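How Does a Robot Learn to Pick Stuff Up?
Wastavley Kids' Science Page
Words by Sandrine Mallet

Quick one this week, the page goes up Wednesday and I'm behind.

So. Robots. You've seen the ones in movies that walk into a kitchen and make pancakes. Real ones are way behind that. A sock is hard for a robot. A sock! It bends, it flops, it never looks the same twice.

How do you teach a robot about socks then? You could try writing rules. Move left. Close fingers. Lift. That works great for one sock in one spot. Move the sock over a little and the robot grabs air.

The other way is examples. Lots and lots of them.

Think about how you learned to tie your shoes. Somebody showed you. Then they showed you again. Then your fingers sort of got it. A learning robot does a bit of the same thing, only it needs way more showing than you did, and it doesn't get bored.

Who does the showing? People. At a workshop in Ilby there's a team that does this most of the day, and I got to visit in July. Bình Bạch runs the morning group. He handed me a gripper, which is a tool like a pair of robot fingers with a handle for a person. There's a camera on it. You hold it, you squeeze, the fingers close. You pick up a thing, put it down somewhere else, done. That's one example.

Then you do it again.

My first try I dropped a sponge. Second try, dropped it again. Bình said keep going, everybody's thumb gets tired on day one. Mine did. By lunch I had done 45 good ones and he had done 310, so, not a close race.

What goes into an example? Two main things. Video from the camera, that's what the gripper "sees." And a record of how the hand moved, up, down, sideways, open, shut. The computer puts the two together. When it looked like this, the hand did that. After enough of those, it starts to guess what a hand should do next, even with a thing it hasn't met before.

It's only a guess tho. Sometimes a bad one. Bình's team had a robot named Zindent that got very good at cups and then tried to pick up a banana by the handle. Bananas don't have handles. So they went and recorded around 335 banana pick-ups, and Zindent got better at bananas.

Big tip from Bình: mix it up. If every example is a red cup on a white table, the robot may think red and white are the important parts. So you change the cup. Change the table, change the room, turn off a lamp. Do it left handed. Soft things, hard things, big things that fill up the whole view, tiny things like a button.

Soft things are the trickiest, he says. A wooden block keeps its shape when you squeeze it. Cloth doesn't. Squeeze too hard and it bunches up, too light and it slides right out of your fingers.
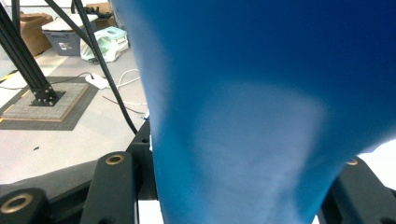 What happens to an example if the person drops the thing?
It depends on the team. Many throw it out, so the robot doesn't copy the mistake. Some keep it and mark it as a miss, and a few like it best when the person drops the thing and then picks it back up, becuase that shows the robot how to fix a mess.

Try it at home. You need kitchen tongs, a chair and five things that won't break. Ask a grown-up about the tongs. Move each thing from the floor to the chair using only the tongs. Now close one eye and do it all over. Harder, right? Lots of grippers have just one camera, so that's a little like what the robot gets.

Write down which thing was hardest and what your hand did to fix it. Send it in if you want, the Hendriks twins already sent me theirs and it was all about a wet noodle.

Next time, why magnets stick to the fridge but not to your brother.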